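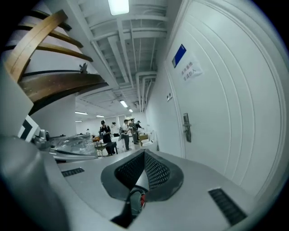

Yamuna Reddy

The stairs at the old Devadiga showroom went up along the left-hand wall, and the railing was the only thing in the whole place that anybody had ever troubled to make beautiful. Everything else was white. White walls, white ceiling with the beams and the ducts left showing, white pipes coming down on the right as if they'd thought about going somewhere else and changed their minds. And then this railing, long brown slats of wood, warm as toast, with a handrail you wanted to put your palm on the minute you walked in.

Sumathi wanted it out by the end of the week.

"It has to go to Clistport," she told her uncle over the phone, standing underneath it with her neck bent back, because from underneath was where she had always liked it best. "The new people are putting glass in. Glass! I said you can have your glass, but I'm having the wood."

Uncle Dinesh was quiet for so long that she thought the line had dropped. He had retired to Clistport eleven years before, to a weatherboard house with a verandah that faced the water and had nothing along its front but a length of rope, and every summer her aunt asked him when he was going to do something about the rope, and every summer he said he was waiting for the right timber.

"I sanded that rail," he said at last. "Me and your father. Did he ever tell you? It was February and hot as blazes, and we had all the doors open, and a willy-wagtail came in and wouldn't leave. He sat up on the ducting and told us off the whole arvo."

Her father had told her, of course. He had told her so many times that she could have done the bird's part herself, but she said no, she didn't think so, go on, and she sat down on the bottom step with her thermos and let him go on. He told her about the first coat of oil, which went on blotchy, and the second, which didn't, and about the argument over the handrail, her father wanting it square and Dinesh wanting it round, and how they had not spoken for three days and had communicated through Indira D'Souza in the office, who carried notes between them and charged each of them a custard tart for the service.

"And who won?" asked Sumathi, who had her hand on it at that moment and knew perfectly well.

"Well, you tell me, love. Would you slide down a square one?"

She had slid down it, naturally, in her good school tights, the year she turned seven, and had landed in a display of Oludar curtain fabric with such a thump that a customer dropped her handbag. Her father had come running out with his glasses pushed up on his head. He had looked at Sumathi, and he had looked at the curtain fabric, and then he had asked her whether it was a good run, and whether she had found it a bit sticky at the bend.

She told this to Dinesh, and he laughed until he had to put the phone down and fetch his hanky. She could hear the kettle going at his end, and a magpie, and her aunt wanting to know who it was and whether they were coming for lunch.

"The joiner wants 800 dollars to take it down in one piece," Sumathi said when he came back. "Aravind says we could do it ourselves with a socket set and a couple of his mates, but Aravind said that about the dishwasher."

"Pay the man," said Dinesh. "No, I'll pay the man. And Sumathi, don't let him wrap it in plastic. It'll sweat. Use blankets. There's some of your grandmother's in the hall cupboard, the green ones, she'd be tickled."

So she promised him blankets, and she promised him lunch, and when she had hung up she stayed where she was for a while with the lights humming away down the length of the ceiling. The tea had gone cold. She drank it anyway, and then she went up the stairs, right to the top, and had a good look behind her at the empty street door, and hitched up her skirt.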